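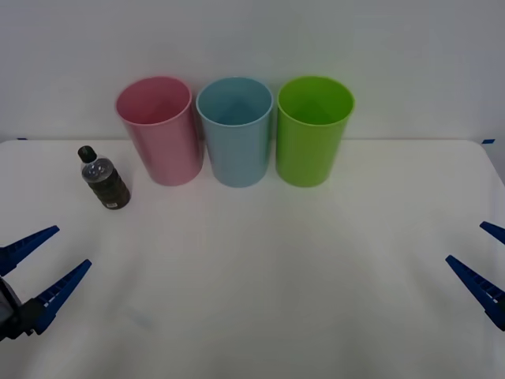

## 3.2 Drinking breaks at the Grurkesley nursery

Children at Grurkesley drank at set times, while those at Clilesel could ask for water whenever they liked. Staff at both sites noted how much was left in each cup after 30 minutes. Cups of the same shape, such as those in Figure 2, make this easier to judge by eye.

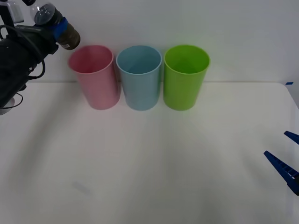

Tapio Vainio has argued that set times suit the staff more than the children, and that younger ones forget they are thirsty once a game has started. Our notes partly support this - the under-threes left the most water at the mid-morning break.
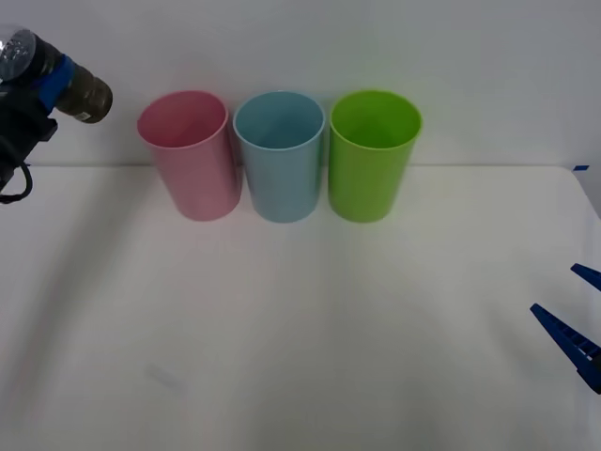

*Photo: Donel Study Group. Figure 2. Plastic cups, with the pink one on the left.*

Clilesel staff refilled cups up to 7 times in a morning. Spills were not recorded at either site, so the amounts drunk are likely to be a little too high.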